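How to Host a Music Documentary Night (Without Anyone Falling Asleep)

4 min read

I love music documentaries. Concert films, studio diaries, three-hour deep dives on a band that only put out one good record, I'll take all of it! Last September I started having friends over to watch them, and after 11 of these nights I have a system I'm pretty happy with.

Pick the film first, then the date. If you do it the other way around you end up scrolling through menus while the pizza gets cold. I keep a running list on my phone and send out two choices a week ahead. First one to get three votes wins, and no switching on the night.

Check the running time! Anything up to two hours works on a weeknight. For a longer one, find your break before people arrive. Skim through the middle (sound off, so you don't spoil it for yourself) and look for a spot where the story jumps ahead a few years. Write the time down on a sticky note. Our copy of the Skescombe festival film had a perfect one at 69 minutes, right as the rain starts.

Next, make a warm-up playlist. Six or seven songs is plenty. Put the hits in the film's own order if you can find it, and leave out the big closing number so it still lands. When we did the Trinik tour movie I started the music as soon as the doorbell rang, and people were already arguing over albums before they had their coats off. So good.

Clear off the coffee table before you put out snacks, and give it a quick wipe.
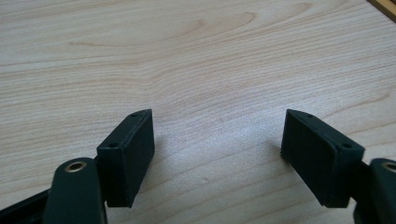
Pale wood, plenty of grain.

Now the sound, and please don't skip this part. Television speakers swallow the bass and make interviews boomy. Even a cheap soundbar helps a lot. Play one talking scene and one live scene, and set the volume by the talking. Turn subtitles on if anybody mumbles, and in studio footage somebody always mumbles.

Food should be quiet. Soft pretzels, grapes, cheese, brownies. Save the chips for the break.

When the credits roll, leave them running and ask everybody for their favorite minute of the film. A whole minute, not a favorite song. You get much better answers, and after the Menon film we were still going at midnight!

Then put on the album and let people drift home.

Comments

drumfill69: The favorite minute question is great, stealing it for Saturday.

Pia_in_socks: We did the Alter reunion one last month. Break at the bus breakdown, trust me.

lowbrass: What soundbar do you have? Mine cost 200 and the voices still sound like they're in a bucket.

drumfill69: @lowbrass look for a dialogue or voice setting in the menu, fixed mine.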